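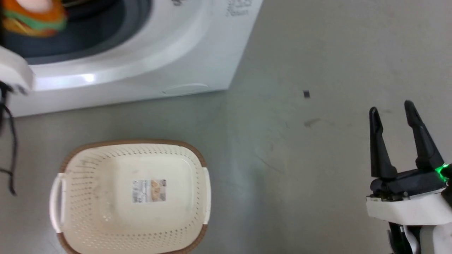 Does it need a CAD model of the machine, one customer asked before ordering, and would it have to be taught again if the washer moved? No to the first. For the second, it depends how far the washer moved. Ralolport finds the door opening and the basket rim at the start of each cycle, so a shift that leaves both in view and within reach needs no new setup. Turn the washer to face another way and you should run the setup tool again.

Ralolport Planner
Grasp and motion planning for two-arm unloading
From Hosness, Pevindale

Ralolport Planner takes camera images and joint states from a two-arm robot and returns grasp poses and collision-checked paths for both arms. It is made for jobs where soft items leave one container and go into another: front-loading washers, baskets, bins, carts. In the job shown on this page, the source is a washing machine and the target is a laundry basket with perforated sides.

What it does

Segments soft items in a container, including items partly hidden by the rim or door
Ranks grasp candidates and drops those the wrist cannot reach without touching the rim
Plans both arms together, or holds one still while the other works
Tracks the basket between moves and corrects the place position if it slides
Logs every plan, accepted or rejected, with the images it was based on

Perception

Glossy white plastic is hard on depth cameras, and so are baskets full of small holes. The perception module, Ekpo, fits a rim curve from the color image first and uses depth only where it agrees with that curve. Where the two disagree, the area is treated as solid. This makes the planner cautious near the door and a little slower there. You can change the margin in the cell file, but we suggest leaving it alone until you have a few days of logs. 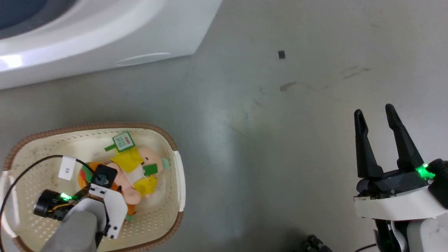

We lost more time to the release than to the grasp, a user wrote to support, and asked if the planner could wait for the item to settle before opening. It can. Set release_mode to "settle" and the arm holds at the place pose until the item stops moving between camera images, then opens and backs out the way it came in. The default is "timed", which is faster and fine for towels. Plush and padded items do better with "settle".

Tooling

The license includes the setup tool, the log viewer and a replay mode that runs recorded cycles against new settings with the robot switched off. The log viewer keeps the last 2,000 plans on the controller. Older ones are moved to whatever storage you point it at, or deleted if you have not set any.

Requirements

Linux controller with a supported GPU
Head camera, color and depth
Wrist cameras optional – recommended for deep drums
Planning time limit: 40 ms per candidate by default, adjustable

Not included

Robot drivers, grippers, cameras, safety controller. Ralolport Planner is not a safety function and must not be used as one.

Licensing

Sold per controller, with 3 years of updates. Trial licenses run for one month and have replay mode turned on. Contact the Pevindale office for a quote.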